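3.2 Collecting demonstrations by remote control

All demonstrations for the strap task were recorded at the Kirnammont site with two arms on a shared base, each driven by its own hand-held leader. The operator moves both leaders at once, and the arms follow joint by joint. We kept 548 episodes, recorded by 4 operators. An episode was dropped if a strap left the work surface - no other filter was applied.
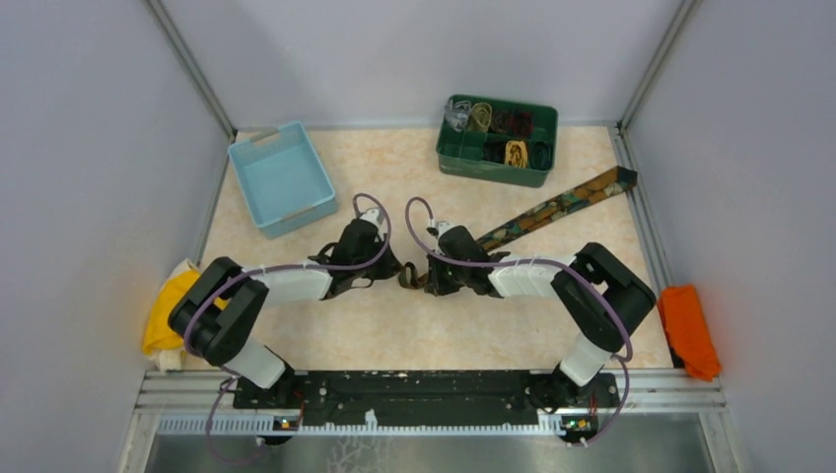

Figure 2. Two-arm cell during the strap task, with the camouflage strap in the right gripper.

Yasaman Dehghan objected in review that operators slow down when both grippers come close together, and that a policy trained on such data will copy the pause. We agree in part. Trimming the pauses shortened the episodes but made the handoff less reliable, so the Fumside policy was trained on the full recordings. Joint positions and gripper commands were logged on the same clock.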